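Wirnlow Recipe Card Transcriptions

3 min read

Wirnlow is a set of handwritten recipe cards typed out as plain text. The cards come from kitchens in and near the town of Ragab, mostly from boxes donated after house clearances. The set is meant for people working on handwriting, old measurements or regional cooking.

What is in it

There are 2436 cards. Each record has the typed text, a title, a category and a condition note. Of these, 288 have writing on the back, stored in a separate field called "reverse". Another 224 have no title, and the title field is left blank.

Spelling was kept as written. "Choclate" stays "choclate". Crossed-out words are kept between tildes, and words we could not read are marked [?]. Oven settings such as "moderate" or "quick" were not turned into degrees.

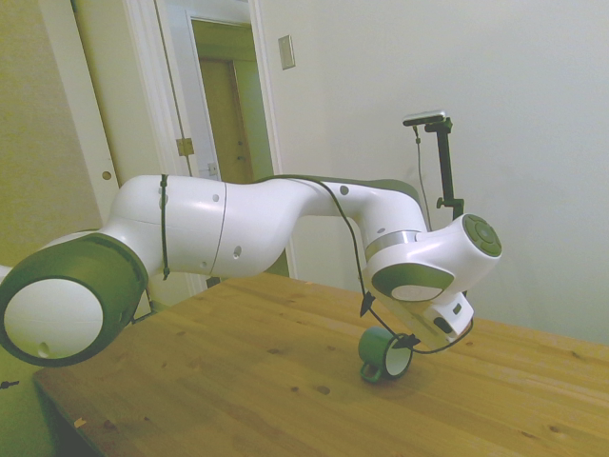 Arm over the wooden table.

Categories

The categories are baking, preserves, meat, vegetables, drinks and other. Baking is by far the largest. Cards that fit two categories were given the one that matched the main ingredient, so a meat pie is under meat. Household notes on stain removal and candle making are under other.

Known problems

- Some recipes appear more than once, copied by different hands. We did not merge them.
- Cup sizes vary between households and are rarely stated.
- 36 cards have water damage over at least half the text. Filter on condition = "poor" to drop them.
- A few preserving recipes do not meet current safety advice. Do not can food from them.

Files

cards.csv holds the text. categories.csv maps the short codes to full names. Both are UTF-8. Loading scripts for Floko are in the tools folder. The Riven export was dropped in the last release, as it lost the line breaks in ingredient lists.

License

Free to use and change with credit to the project. Family names were removed from the text before release.

Contact: use the issue page | © Wirnlow project | Back to top

Comments

pantry_shelf: Is "oleo" left as is, or changed to margarine?

wirnlow-maint: Left as is. Same for "sweet milk".

tk88: The reverse field has stray quote marks in a few rows. I opened an issue.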